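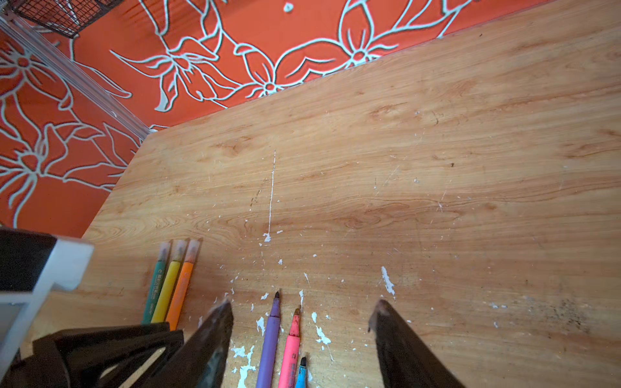
Table top and orange floral fabric or paper, wire basket in the corner.

Home | Notebook | Listings log | Staging | Archive | Contact

December 4, 2014

Stitovley unit, second pass on the floor measurements. Bleddyn and I were in by mid-morning and had the place to ourselves until the agent for the upstairs unit came through with a buyer.

The reason for the remeasure is the mismatch between the listing sheet and the strata plan. Sheet says 1,029 square feet. The plan for the same unit comes out 43 short of that. Lilla wants to know which one we can put our name to before the ad is renewed, and so do I.

Method: laser from finished wall to finished wall, every room, two readings each at knee height and at shoulder height. Tape as a check on the hallway and the bathroom, where the laser kept catching the door trim. Closets measured separately and added in. Balcony left out. Bleddyn wrote, I read off. We swapped for the second bedroom and the numbers agreed.

Result: we land on the plan's figure, near enough that I would not argue. The difference is almost all the enclosed balcony. Whoever did the original sheet (June, going by the file, so before Osian took over listings) counted it as living area. It has the same flooring run through and a baseboard heater, so I can see how it happened, but it is down as limited common property on the plan and we can't call it floor area.

To do on this:
- new sheet with the plan figure and the balcony as its own line
- Osian to pull the old sheet from the window and from the website
- tell the seller before either of those goes out, by phone, not email
- check the other two Stitovley listings from the same month for the same thing

Seller call done after lunch. Gwilym Owen took it better than I expected. He asked if it changes the asking price. I said the comparables we used were all quoted on plan area, so the price was already set on the right basis for them and the wrong basis for him, and I'd rework it and send both versions. He wants it by the end of the week. He also mentioned the strata is talking about a special levy for the parkade membrane. First I've heard of it. Need the last 2 years of minutes, not only the latest set. Lleucu to request, fee is ours.

Comparables, reworked. Dropped the corner unit at Plorkside because the parking stall was sold with it and the split isn't recorded anywhere I can find. Kept the three others. Price per foot goes up a little on the smaller area, total barely moves. I'd leave the asking price where it is and say so in the letter. Lilla may see it differently. She usually wants more room to come down in winter and she has been right about that more often than I have.

Laser: battery cover is cracked and it shut off on us twice. The spare in the van reads differently from this one on the same wall, by more than I like. Tested both on the long wall in the back office against the steel tape. The spare is the one that's out. Put a strip of masking tape on it with DO NOT USE and the date. Bleddyn says Yorath will recalibrate it but they want it for ten days. Send it over the holidays when it's quiet.

Open house sign-in sheets: counted what came back from the colour flyer versus the plain one. We printed 200 of each. I can't separate them properly, people write "flyer" and leave it at that. If we do this again, put a different phone extension on each. Not worth more time now.

Briltetti lease renewal. Their office called again about the back room. They want the clause about signage taken out and will sign for the same rent. I have no objection. It's a landlord question though, passed to Lleucu with the marked copy. The second page of the marked copy has my handwriting on it, ignore the bit in the margin about storage, it belongs to a different file.

Keys: Plorkside lockbox code changed, new one is in the key book. Garage remote for Stitovley is back on hook with the unit keys. The mail key is still missing. Gwilym thinks the last tenant has it. Locksmith quote if it hasn't turned up by the time the new sheet is out.

Next visit: photograph the heater and the balcony threshold for the file, and get the width of the storage locker, which we both forgot.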